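**Ticket: dish demo arm pausing before the pick**
Opened by: demo floor, Farirura open day
Priority: high until the doors open, then we'll see

Okay, so this one's been bugging me since 7 in the morning and I'm writing it all down before the visitors get here.

The Clirnero arm runs the plate routine fine on the bench. Move it over to the kitchen corner we built for the open day and it comes down over the rack, stops, and sits there. After 12 seconds it times out and goes home. No fault light, just "target not confirmed" in the log. I got that 5 times out of 5, so at least it's consistent!

What I've tried so far:

- Restarted the controller. Same thing.
- Reloaded the Acharya grasp profile, in case I'd grabbed the old one from January. It was the right one. Loaded it again anyway.
- Redid the wrist camera calibration with the Sultoria target card. Passed, no complaints.
- Turned the approach speed down. It now fails more slowly.

My hunch is the counter. The marble pattern has all these dark veins running through it, and you can see them right through the rack wires, so a dark plate standing on edge doesn't give the camera a whole lot to go on. On the bench we had plain gray under everything.

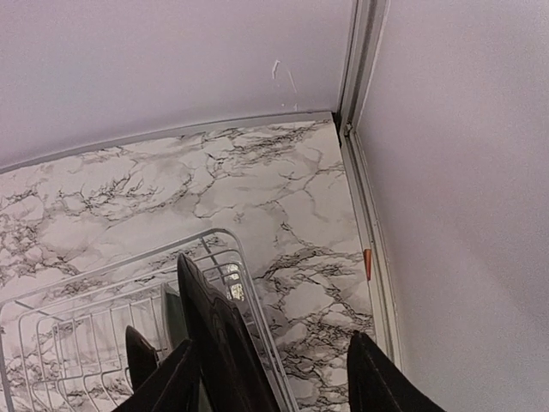 *Wrist camera, fingers spread, two over the rack. The plate is just left of the middle finger.*

**Update, 9:40**

Tried a plain white dish towel under the rack (sorry to whoever's towel that was) and ran it again. It confirmed the plate and picked it up - 3 times in a row. Took the towel away and we were back to the timeout. So I'm pretty happy blaming the pattern.

I'd love to leave the bare counter for the visitors because it looks so much nicer, but I'm not retraining anything with 2 hours to go. Towel stays for today.

**Still open**

- Could somebody on the vision side send me a profile with the edge threshold raised? I can test it over lunch when the floor is quiet.
- The timeout message should say which check failed. I had to dig through the full log for it.

Dropping this to medium. Leaving it open until I've had a clean run on the bare counter.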